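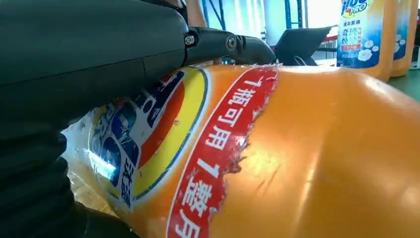

Tayla Stubbs wrote in to ask whether using more detergent gets clothes cleaner, and whether a line on the cap means the same thing for every load. Her question is the one we get most at Hurlow Laundry Room, so it goes first.

Does more detergent mean cleaner clothes?

No. Past a certain point the machine can't rinse it all out. What stays behind holds on to body oil and dirt, and towels start to feel stiff. The lines on a cap stand for load sizes, and they differ from one product to the next. Read the label when you switch, even if the new bottle looks a lot like the old one.

How do I know if I've been using too much?

Run a load of clean towels with no detergent at all. If you see suds partway through the wash, there is old detergent in the towels. Repeat until the water stays clear. It can take two or three washes.

What counts as a full load?

In the front loaders at Hurlow, fill the drum loosely and leave a hand's width at the top. Clothes need room to drop. In the top loaders, stop when the clothes reach the highest row of holes, and don't wind sheets around the center post.

Which machines take high-efficiency detergent?

All of ours, at both the Hurlow and Pringle locations. Regular detergent makes too many suds for them and can stop a cycle with an error code. If that happens, press Cancel, let the drum drain, and run Rinse and Spin.

Can I use pods?

Yes. Put the pod in the empty drum before the clothes go in. Don't put it in the drawer, where it may not dissolve all the way. One pod is enough for a medium load.

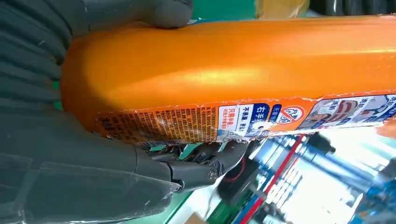 Liquid goes in the drawer, in the section marked 2. Section 1 is for prewash only, and anything you pour there is gone by the time the main wash starts. The section with the flower is for softener. Powder can also go in section 2, but lift out the plastic flap first if there is one.

Is cold water good enough?

For most everyday clothes, yes. Use warm for sheets and towels, and hot for cleaning rags or anything used by someone who has been sick. Check the care tag before washing wool or silk in any of our machines.

Should I use fabric softener on towels?

We don't suggest it. Softener coats the loops and the towel takes up less water. The same is true of microfiber cloths and most workout clothes. Children's sleepwear that has been treated for flame resistance should not be washed with softener either.

How do I pay?

Both locations take quarters and the Ludari card. You can buy a card from the wall unit by the door for $5, and the full amount goes on the card as credit. The most a card can hold is $100. The Pringle change machine takes ones and fives only.

I lost my card. Can I get the balance back?

If you registered it, yes. Email us the name on the account and we will move the balance to a new card, usually within two business days. We can't trace an unregistered card.

What are the hours?

Hurlow is open from 6 a.m. to 10 p.m., and the last wash starts at 8:45. Pringle opens and closes an hour later. Pringle will be closed on 8th September for work on the water heater. Hurlow keeps its normal hours that day.

How long do you keep items left behind?

We hold them for 21 days in the back office. Socks and washcloths are kept in the bin under the folding table. Items left over from August have already been bagged for donation, but ask at the desk in case they are still there.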